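Materials for Interiors
Handout 3: Reading wood grain

Tutor: Darlene Cloutier

Grain pattern depends mostly on how the log was cut. Most boards you handle in the workshop will be one of these:

Plain sawn. The saw passes straight through the log. The face shows arches (called cathedrals) and wavy bands. There is little waste, so the price is lower, but wide boards tend to cup.

Quarter sawn. The growth rings meet the face at close to a right angle. Lines are straight and even, and the board stays flatter. Oak cut this way also shows ray fleck.

Rotary cut. Veneer is peeled from a turning log. The figure is broad and irregular.

Wood moves across the grain far more than along it. When fixing a solid top, use slotted holes or buttons so the width can change with the seasons. Finish both faces, or one side will take up moisture faster than the other.

Reading for next time: Fankhauser, course reader, page 109. Bring a sample board and a hand lens. The session starts in the workshop.
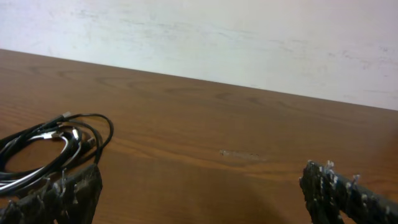
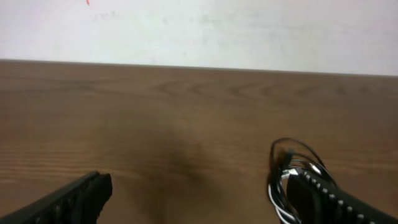
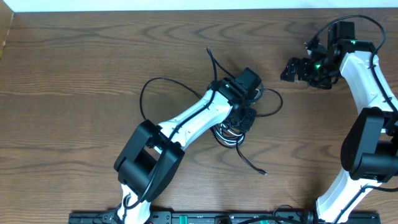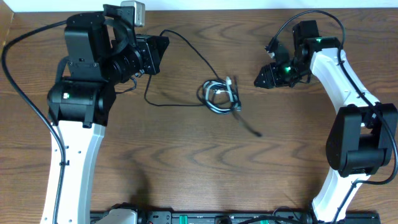

Fig. 3. Wooden tabletop against a pale wall, four views.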